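About us

Hello, and thanks for clicking through from the price list. I run Wisiscombe, a very small outfit that builds practice kitchens for robot arms – the pretend sort, on a computer, where an arm can make a mess of things all afternoon and you don't have to sweep up. The whole business lives over a bike shop in Pustcombe, up a staircase that smells of chain oil, and if you ring during the day you'll probably get me.

I started out fixing real arms for a packing firm in Skostport. I liked the job, but I spent far too much of it waiting for a turn on the one machine, and then waiting again while somebody found a spare part. When I left I wanted to make something people could practise on at their own desk, with ordinary stuff on the table: boards, pans, trays, the bits and bobs you'd find in any kitchen drawer. So that's what we sell. Our kit is called Qian, and it's now on its seventh version (the fourth is best forgotten).
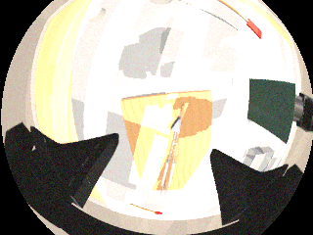
Pustcombe, February 26, 2023

I'm giving this page a proper rewrite today, as the old one still talked about a launch in November and listed a phone number we no longer have.

So, what do you get? Qian comes as a download with 100 ready-made tabletop set-ups, and you can shuffle the light, the objects and the viewpoint in every one of them. There are two main views, one from down by the gripper and one from further back, and most people end up flicking between them. The close view is brilliant for seeing where the fingers are next to a board or a handle, but you do lose track of the rest of the room. I'd start further back if you're new to it.

We get asked about the light more than anything else! Our sun is harsh. It comes in hard, bleaches the tabletop and throws big blocky shadows over whatever you're trying to pick up, and a few customers have written in to say their screen must be broken. It's a setting, and you can turn it down, but I'd leave it up for at least part of your testing. Kitchens have windows, and an arm that only copes on a grey day isn't much use to anyone by June.

The other thing people like is that nothing is laid out too tidily. Boards sit at odd angles and long thin tools lie right across them, which makes you think about where to come down and which bit to grab.

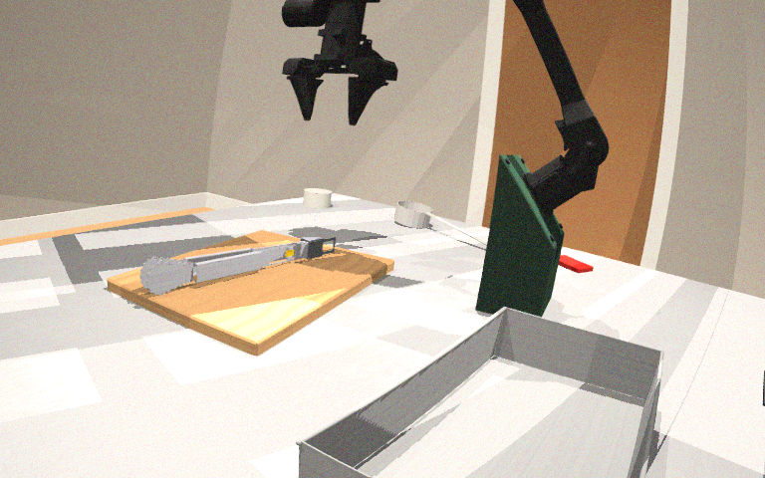

I'm very fond of that kind of job, because it sounds dead simple until you try it. Do you go for the tool in the middle, or nearer one end? Do you shift the board first? We don't mark your answer right or wrong, by the way. Qian saves each run so you can play it back, slow it down and have an argument with your colleagues about it.

Things we don't do: we don't sell real arms, we don't rent them, and we can't come and mend yours (I do miss that a bit). We also don't do cloth or water yet. Cloth is coming, slowly – it folds through itself at the moment and looks horrible.

A single licence is £129 and covers one desk for good, with updates for a year. Schools and colleges can put it on a whole classroom for the same price, just write to us from your school address. If you need an object we haven't got, send me a few measurements and a snap of it and I'll see what I can do. The odder the better, really.

You can reach us through the contact form, or pop in if you're passing. The door is to the left of the bike shop and the bell works if you lean on it.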